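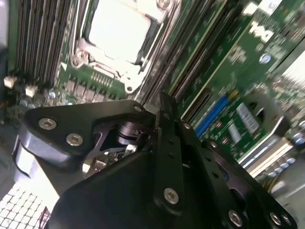

I bought a used server in November to replace the two old desktops that had been doing file storage at home. The seller was a reseller called Hirkard, the price was fair, and it arrived well packed. This post is mostly notes on making it quiet enough to live with, as I have been asked for them twice and keep losing the text file.

Out of the box the fans ran at full speed for the first minute and then settled at a level I could hear from the kitchen with two doors shut. The management controller offers three fan profiles. All of them assume the machine sits in a rack in a cold room. Mine sits under the stairs, on a shelf, next to the gas meter.

The first thing to fix was the firmware. The version it came with ignored any fan setting below 60 per cent, whatever the menu said. Updating the controller took two attempts: the web page timed out on the first, and I did the second from the command line. After that, manual values were accepted and kept across a reboot. They are not kept after a power cut, so I now set them from a script at boot.

The second thing was the alarm threshold. Slow fans will trip the low-speed alarm, at which point the controller panics, runs everything flat out, sees that the speed is fine, drops it again, and repeats. If your server sounds as if it is breathing, that is the reason. I lowered the critical threshold to 800 rpm for each fan header and the cycling stopped.

Temperatures since then have been dull. The processor idles at 29 degrees in the mornings and climbs a bit when the backups run. The network card gets hotter than I would like – it has a small heatsink and expects a strong draught – and I may yet fix a slow fan beside it.

Pranab Talukder wrote to suggest swapping the fans altogether. I did try this, with a set made by Droltach. They were quieter at the same speed but moved less air through the drive cage, and one disk went up by 9 degrees during a scrub. The original fans went back in the same evening. Quiet fans are fine in an open case, less so when they have to pull air past a wall of disks.

Two smaller notes. Reset the controller password before plugging in the management port, not after. And label the memory slots on paper before taking anything out, as the numbering printed on the board does not match the numbering in the logs on mine.

Power use is still higher than the two desktops together, which annoys me. I have turned off the second network port and the unused drive controller. Next is the power supply setting, where I want to try running on one unit with the other on standby – the manual says this is supported, on a page that refers to a menu I have yet to find.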